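Penetti Studio
Progress report to the Ekmont Games Fund
Project: Ullel, a single-player exploration game
Reporting period: second half of the grant, through November

1. Where the project stands

Ullel can now be played from the opening to the second of its three endings. At the time of our last report the game stopped at the river crossing, and everything beyond it was blocked out in gray. The crossing, the salt town and the lower mine are finished apart from sound. The upper mine has final layouts and temporary art. The third ending is written but has not been built.

The grant plan called for a complete playable build by this report. We have missed that by one ending and one area. The reasons are in section 4, and a revised schedule is in section 6.

2. Work done in this period

Lantern system. The lantern was the main item in the plan and it is done. Players can now set it down, hang it on a hook or hand it to a companion, and enemies react to where the light is and not to where the player is. This replaced the older noise meter, which testers mostly ignored. Slamet Oei rewrote the enemy sight code twice to get there. The first version worked indoors but slowed the game badly in the salt town, where many lights are lit together. The second version checks only the nearest lights and runs well on the low-end laptop we use as our minimum machine.

Save system. The old save points have been replaced with an autosave at each doorway and a manual save at any stove. Saves from the spring build will not load in the new one. We decided against writing a converter, as the only people holding those saves are our own testers, and they have been told.

Dialogue. The script is now 1216 lines, all of it entered in the game. Aisyah Wattimena has finished the edit of the first two chapters and is partway through the third. Several conversations in the salt town were cut because they repeated information the player already gets from the ferry logbook. The ferryman's side story has been shortened and now ends before the mine opens.

Map. The paper map can be marked by the player. Marks can be moved and erased, but we have not yet found a good way to show them on a controller without covering the area names. Keyboard and mouse are fine.

Difficulty. There are now two settings. The easier one gives the lantern more oil and stops the mine enemies from calling each other. It does not change any puzzles.

3. Playtesting

We ran a closed test with 30 players, all new to the game. Each was given the opening and the salt town and asked to stop when they felt like it. They sent back 382 separate notes through the in-game form. We read all of them and sorted them into bugs, confusion, and requests.

The largest group had to do with the water gate. Players understood that the gate needed the crank, but many carried the crank past the slot and tried it on the pump first. When the pump did nothing, they assumed the crank was for later and left. We have added a broken shaft to the pump, a short line from the companion, and a brighter slot on the gate. A smaller group of testers replayed the section with those changes and all of them opened the gate without help.

The second largest group was about the first night in the salt town. Players who arrived with little oil could end up in the dark with no way to get more. It was possible to get out by following the wall to the bakery, but few tried it. There is now a can of oil inside the town gate that appears only if the lantern is nearly empty.

Other points raised more than once:

Footsteps on the boardwalk are too loud compared with the voices. Fixed.
The companion stands in doorways. Improved, still happens at the ferry office.
Text is small on a television. A size setting has been added.
Running feels slow on stairs. We looked at it and left it alone.
The logbook does not show which pages are new. Fixed.

Requests for a fast travel system came up as well. We do not plan to add one. The walk between the river and the town is short once the side path is open, and we have made that path easier to notice with a fence and a cart.

4. Delays and problems

The upper mine took longer than planned. Its original layout depended on the noise meter, and when that was removed most of the rooms no longer made sense. We tried to keep them by moving enemies around, spent too long on that, and in the end drew the area again from the beginning. The new layout is smaller and has fewer locked doors.

We also lost working time to an engine update. It broke the way our water surfaces were drawn, and the fix from the engine's makers came after we had already written our own. Ours has since been taken out. We will not update the engine again before release unless a platform requires it.

Sound is behind. Nugroho Audio, who are doing the music and the effects, could not start on the lower mine until the rooms were final. They now have the finished rooms and a full list of what is needed. The music for the opening and the salt town has been delivered and is in the build.

5. Budget

Spending is within the approved total. Less than planned was spent on travel, as we attended one showcase and skipped the other. More than planned was spent on contract art for the salt town. We ask the Fund's permission to move the unspent travel money to sound work for the upper mine. A signed request is attached with the accounts.

No new equipment was bought. The test laptop was repaired under warranty.

6. Schedule for the remaining work

First, the upper mine art, which Penetti will finish in-house. The third ending will be built at the same time, as it uses rooms that already exist. After that comes a full test from start to finish with a new set of players, and a period for bug fixes with no new features allowed. Translation will start once the script edit is complete. The store page text and trailer are being prepared alongside this work and do not hold up anything else.

The main risk is the third ending. It brings the companion and two other characters into one room with a moving light, and we have not yet run that many characters near the lantern on the minimum machine. If it runs poorly, one of the characters will speak from outside the room.

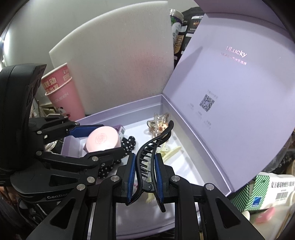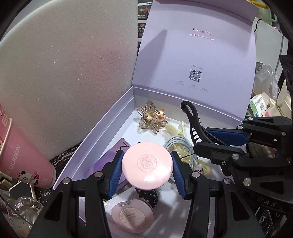
Hair claw clip; open gift box with clips and a cable

Ullel progress report, page 2

7. Contact and attachments

Questions about the build or the test results should go to Slamet Oei. Questions about the script, the translation or the schedule should go to Aisyah Wattimena.

Attached: current build with install notes, sorted playtest notes, accounts for the period, budget change request, revised layout of the upper mine.

The build opens on the main menu with all finished chapters unlocked. To see the water gate changes, choose Salt Town, Morning, and walk left from the ferry.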